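Recordings and notes from the January open day at the Hatik workshop. The repository holds what the arm logged while visitors were in the room, plus the paperwork needed to read it. If you only want the logs, skip to **Layout**.

## Background

Hatik opens its workshop once a year to people from nearby labs and schools. This year Orvokki Tuominen ran the demonstration on the tip box station, and Kauko Pesonen looked after logging. Visitors came in small groups, watched a few runs, and could then take over the arm with the hand controller if they wanted to.

The task is a dull one from any wet lab: boxes of pipette tips have to be picked up, moved and set down without tipping over. We picked it for the open day because people who work at a bench recognize it right away, and the others understand it after one run.

## Station

- One arm with a two-finger gripper
- Glossy wooden tabletop set on a slatted aluminum platform
- Two tip boxes with green racks and frosted bases
- Fixed camera looking down on the work area

The finish on the tabletop reflects the ceiling lights. Glare moves with the time of day, so sessions from the morning and the afternoon don't look alike. We left the lights as they were for all groups.

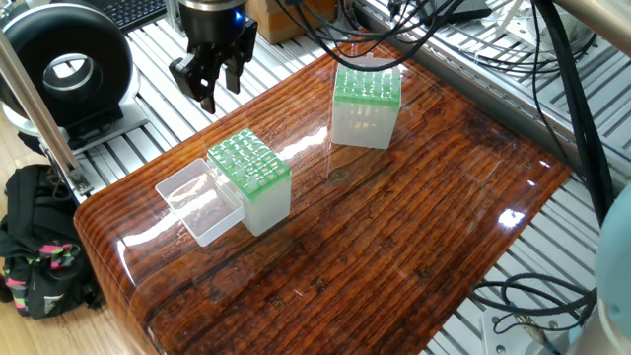 *Tip box station with the gripper open above the table. The box on the left has its lid off, next to it.*

Starting positions were not marked on the table. Whoever was at the station set the boxes down by hand between runs, so expect them to wander.

## What was recorded

| Item | Count |
|---|---|
| Runs, total | 1,172 |
| Runs by staff | 686 |
| Runs by visitors | 486 |
| Runs with a complete joint log | 955 |
| Visitor groups | 17 |

A run starts when the operator presses the green key on the controller and ends when the same key is pressed again. Some visitors forgot the second press. Kauko trimmed those by hand, and they carry `trimmed: true` in the index.

The runs without a complete joint log still have video. Most of them come from one stretch after lunch when the logging disk filled up – the operators didn't notice until the next group was already in.

## Layout

```
index.csv one row per run
joints/ joint logs, one file per run
video/ fixed camera, one file per run
groups.csv group number, start time, group size
notes/ operator notes, plain text
```

Columns in `index.csv`:

- `run_id`
- `group`: 1 to 17, blank for runs made between groups
- `operator`: `staff` or `visitor`
- `result`: `placed`, `dropped`, `stopped` or `unclear`
- `trimmed`: true or false
- `joints_ok`: true or false

`result` was filled in from the video by Hertta Nieminen. She used `unclear` when the arm blocked the view of the box at the end of the run. Please don't count those as failures.

## Known problems

- Camera and joint clocks are not synced. The offset is constant within a group but changes between groups. Measured offsets are in `notes/clock.txt`.
- Groups 4 and 5 share a start time in `groups.csv`. Group 5 came in early and the two were run together.
- Staff runs are not all by the same person. Orvokki and Aino Tikkanen took turns and we didn't log who was driving.
- Operator notes are partly in Finnish. Translations are welcome.

## Privacy

Audio was not recorded. Visitors signed the workshop form at the door, and `groups.csv` has no names in it. Video where a face came into view was removed before the counts above were made. If you were there and want a run taken out, write with your group number and the time of day.

## Use

Free for research and teaching. For anything else, ask first. Please credit "Hatik workshop open day" and link to the repository.

We would not train on the visitor runs alone. Many of them are people trying to find out what the controller does, and the arm spends long stretches going nowhere.

## Contact

Charito Buenaventura handles requests and corrections. Open an issue here, or ask at the workshop desk.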